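Gripper comparison, simulation phase: progress report for December
3 min read

Prepared for the Granska program office by Lungile Mokoena

Work this period covered the simulated comparison of the two candidate end effectors, the Plundus parallel-jaw gripper and the Bralley three-finger gripper. Both models now run in the same simulator build with the same arm controller. The earlier mismatch in joint damping between the two arm files has been corrected, and all results logged before that fix have been discarded.

The trial plan calls for 2000 grasp attempts per gripper, divided between kitchen and workshop layouts. Kitchen attempts are complete for the Plundus unit. The Bralley unit has finished 66 percent of its kitchen attempts and none of the workshop set. The delay comes from contact solver time, as three fingers closing on a curved rim produce many more contact points per step than two flat jaws.

Object selection for the kitchen layout was revised after the last review. The reviewers asked for more thin items lying flat and fewer boxes. The table set now mixes a knife, a metal rod, a bottle, a bowl, a small cup, a bucket and a rolled towel, and items are also placed on the counter and on a chair seat to force changes in approach height.

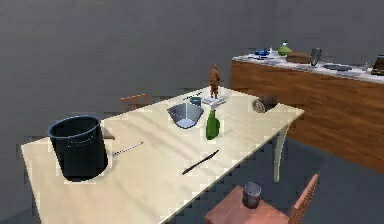 Thin items remain the main source of failed grasps for both grippers. The Plundus jaws reach the table surface before the pads close, and the force limit then stops the arm. Lowering the approach speed for the last part of the descent reduced these stops but lengthened the cycle. The Bralley fingers clear the surface more easily, but they tend to rotate a rod during closure, and the grasp is then rejected by the pose check.

Wide-rimmed items gave the opposite ranking. A rim grasp with the parallel jaws holds well as long as the approach is aligned with the wall. The towel results should not be used yet. It is modeled as a rigid body in the current build, so its pickup rate says little about a real cloth.

The Odoi wrist camera model was added late in the period. Depth noise is set from the bench calibration. Segmentation on dark objects is weaker than expected, and the threshold will be retuned before the workshop runs start.

Two items are open. The soft-body towel needs a solver license that has been requested but not yet approved. The workshop layout still lacks final masses for the hand tools. Spending is within the approved budget, and no change to the delivery date is requested at this time.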